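Subject: Re: [shelf-and-mug] anyone else moving from packing to arm work?
Date: June 29, 2022

Hi all,

Good question, and yes, that's me! I did 16 years on the packing line at Roscombe before they moved me over to the Jondero room, so I'll answer the part I know.

> They told us the arms would be in by fall and that "roles will shift."
> Shift to what? I've got 200 people asking me and no idea what to say.

In my case it shifted to standing next to a table all day. A run is 100 tries at clearing mugs and putting them up on the little shelf, and I set the table before each one, grade it, and write down what went wrong. Less lifting, a lot more paying attention. My back loves it and my eyes are wrecked by three o'clock.
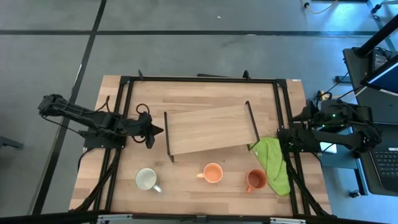 Two arms, three mugs, one shelf and the green cloth.

The cloth is the fussy part (anybody who has folded towels for a living could've told them that, and a few of us did). What surprised me is how much they wanted to hear it. I said mug handles should point every which way, the way they come back from a real break room, and by the next week it was on the setup sheet.
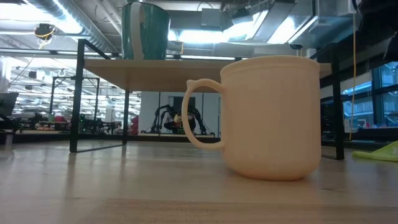

Cream mug on the table, green one up on the shelf.

> Did the pay change? And do you get any say in the pace?

Pay went up a bit at Roscombe, but only after we asked twice. I'd ask early and get it in writing. Pace is better than the line, though the Grurnovmont site had a target of 1500 tries a month, and folks there were skipping breaks to hit it. We got ours set lower. Also ask who gets trained on the Lim software, because at our place the first training slots all went to day shift and the night crew is still sore about it. 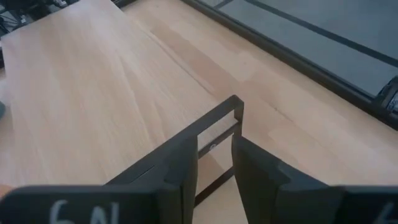 Filed under: Shop Floor / Job Changes

One more thing and then I'll quit. Learn the hardware names, even if it's not your job. Once I could say which finger needed looking at, the techs started asking me things before they changed them. Happy to send our setup sheet to anybody who wants it, just write me off list.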